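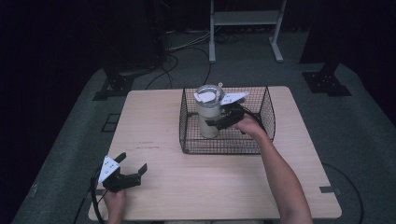 By Orest Pavliuk | Opinion | 9 min read

Every May my sister asks me if it's time to buy the robot. She has three kids and a dishwasher that leaks, and she means it. Every May I say no, not this year, and she sighs at me like I'm personally holding it up.

So. Cups. I want to talk about cups, because everybody else wants to talk about backflips. A tumbler with a lid and a straw, sitting in a wire basket. Get it out, put it on the table, put it back. That's the whole job. My youngest nephew does it with a waffle in the other hand.

For a machine it's a bad afternoon. The sides are smooth. Squeeze too hard up near the lid and the lid comes off, squeeze too soft and the thing slides. The basket has a rim to clear. And wire mesh is miserable for cameras, it's mostly holes, and the software has to decide if it's looking at a basket or at whatever is behind the basket. Then the straw. Don't get me started on straws.

The way most people are going at it now is to have a human do the chore while holding the same kind of fingers the robot will have. One in each hand, cables hanging off. You do the cup. You do it again. Somebody moves the basket over a little and you do it again. I tried it for a morning and by lunch my thumbs hurt and I had a new respect for my thumbs. You find out fast how much of picking up a cup is skin. Two stiff pads can't feel a thing, so you end up steering by eye and going slow, and you still knock it.

I like this approach, I'll say that up front. It's dull and it's the right kind of dull. Better than the stage demo where the thing folds one shirt to music.

But a person holding the gripper is still a person. That's the part that gets lost between the lab and the sales deck. When you see smooth motion you are seeing a human wrist, and a human who knew before he started that the cup might tip. Teaching the machine the motion is one thing. Teaching it the flinch - the little save you make when it starts to go - I haven't seen much of that.

Zoia Polishchuk and I have been arguing about this for a while. She runs the packing floor at Fokico, mixed orders, mugs and bottles and candle jars, stuff that breaks. She thinks I'm too gloomy. Her line is that a shop floor isn't a kitchen, you can fix the table height, you can fix the light, you can tell everyone to put the basket in the same corner. Fair. They had a Sodard arm in on trial and it packed 200 mugs in a shift with 19 it gave up on and left for a person. She was pleased with that. I asked who walked over for the 19. She did, mostley.

That's my whole gripe really. Not that it fails, everything fails. It's that each miss pulls somebody away from something else, and that somebody isn't in the price. At Fokico there's at least a somebody. At my sister's house it's my sister, standing in the kitchen, waiting on a machine that's thinking about a cup.
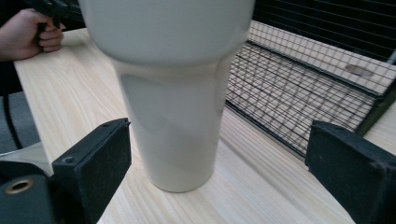

Should I hold off buying a home robot for the dishes?
I would, until one can clear a table it has never seen before with no one standing by to rescue it.

Now the other side, quickly. Rotia had a kitchen unit at the trade show and it put away 10 cups out of 10 while I watched. Ten! Same shelf, same cups, but I've watched enough of these things stall to be a bit moved. Two years ago the grabbing alone would of been the headline. And the grabbing does look close to solved for plain shapes on a clear table. Cup, box, bottle. What isn't solved is the wide top on the skinny base, the one that's wet, the one with another one jammed inside it. Your sink, basically.

I'd put money on shops first, then places like hospital kitchens where the trays all match. Homes last. The firms say otherwise and they have their reasons, homes sound better to investors. Escobar keeps saying "household ready" in its mailers and I keep writing back to ask whose household. No answer so far.

What I'd want from any of them is pretty small. Show me the misses. Show me one whole unedited hour with ordinary cups in an ordinary mess, and put the number of times a human stepped in at the bottom of the screen. I'd watch all of it. My sister would too, if she could sit down for an hour.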